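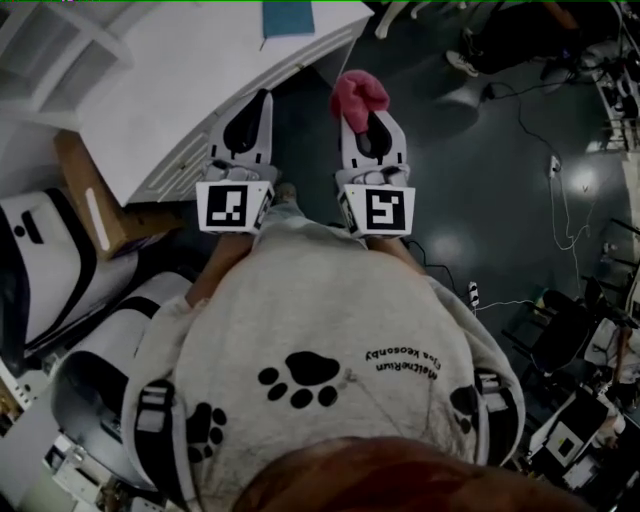 Filed under: Workshop notes, Textiles
April, 8 am. Posted by bench 2

Small fabrics again, floor by the white desk. Pink one bunches up badly, wont lie flat, call it sock/cloth until somebody checks the Sial list. Folding in half first = better, I think. Harnent bin is full, use Trinley bin. Need more pale ones, teh dark ones vanish on gray.

2 comments

baddale_bench: Sial list is in the top drawer
rk: roll dont fold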